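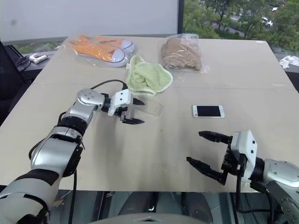 ## Clearing a Table That Has Become a Shelf

A flat surface in a house has about a day of freedom before something is put on it. After that it's a shelf. It starts with a phone, then a clear plastic case whose contents left home some time ago, and by June you're eating dinner on the arm of the couch.

I have cleared the same table more times than I've painted the house, and the following is what I've settled on. None of it requires a label maker.

### Phone first

Move the phone before you touch anything else. A white phone lying flat on a light beige tabletop is the easiest thing in the world to put a stack of mail on, and then you'll spend the evening calling it from somebody else's phone while it buzzes politely under the gas bill.

Pick one spot for it that isn't the table. Ours is the windowsill by the outlet. My brother-in-law Szabolcs keeps his in a soup bowl, and I've stopped asking what he does about soup.

### Clear plastic things

Small transparent cases and lids get a section to themselves. You can't see them on a pale table until the light hits an edge, and you find the rest of them with your elbow.

- If you find a lid, give it one lap of the house to meet its bottom half. If they don't meet, recycle it or throw it out, depending on what your town takes.
- If you find an empty case, ask what it's for. "Screws, maybe" counts only if you go and put screws in it right then.
- If you're keeping it, put a strip of masking tape along one side. You'll be able to see it, and you can write on the tape.
- Pick flat ones up by the edges. Pressing on the middle and dragging gives you fingerprints on top and a scratch underneath.

I once kept a drawer of these. When we moved out of the place on Salem Street I counted them, because I was avoiding the garage, and there were 49. Eleven had a partner.

### One pass, one direction

Start at one end and work toward the other. Don't hop around picking off the easy stuff, or you'll finish with the six worst objects in the middle of the table and no will to live.

Each thing gets one of these:

1. It lives in this room. Put it away now.
2. It lives in another room. Into the basket.
3. It's trash.
4. You don't know what it is.

Number four goes in a shoebox with the month written on the end. Open it when the same month comes around next year. I've opened mine three times and rescued a single hex key, which I then lost.

The basket has to be emptied the same day. A full basket parked at the foot of the stairs is just the table again with handles.

### Wiping it down

Light tabletops show everything except the dirt you're looking for, so get your head down near table height and look across toward the window. Rings and smears show up fast from there.

A barely damp cloth with one drop of dish soap, then a second cloth with plain water, then dry it. I've bought the special sprays. They smell like a hotel lobby and they streak. For sticky spots left by tape or price tags, a little cooking oil on a paper towel, five minutes, then the soap again. Try the oil on the underside first if you aren't sure about the finish. On bare wood, skip it, or you'll own a permanent oil spot as well as the sticky one.

### Keeping it that way

You won't, entirely. What does help:

- Leave one thing on the table on purpose. A bowl or a plant. People are slower to dump stuff next to something that looks deliberate.
- Put hooks and a tray within arm's reach of the door. Things land where the arm gets tired.
- Do a two-minute sweep before dinner, with whoever wants dinner.
- Don't buy organizers until you've cleared the table twice. The little trays mostly give the clutter better seats.

Taha Cherkaoui wrote in after the garage page to ask whether the shoebox trick works on workbenches. It does, but you'll want a bigger shoebox, and wear gloves when you open it. Ashraf Abdel Hamid asked the same about a piano, and I'd suggest closing the lid and seeing who complains.

Next up is the junk drawer. I've been putting it off, mostly by putting things in it.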